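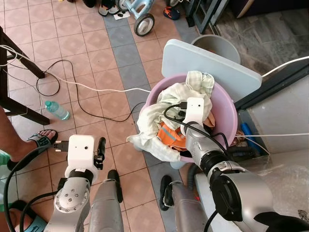 *Figure 2. Two-armed robot with its right gripper inside the rim of a pink plastic basin of laundry.*

## 3.1 Speakers and setting

Bakke is spoken in 11 villages on the lower slopes of the Fama plateau. The district census of June lists 1,583 speakers, of whom 600 also use the coastal trade language daily. Cozma and Stanciu place Bakke in the northern branch on the basis of its noun classes - 12 in all, two of them restricted to place names. Husar prefers an eastern grouping and cites shared verb endings. The recordings used in this study support the northern placement, although tone in the two highest villages remains poorly documented. Land there passes through the mother's line, and kin terms differ accordingly (see Section 4).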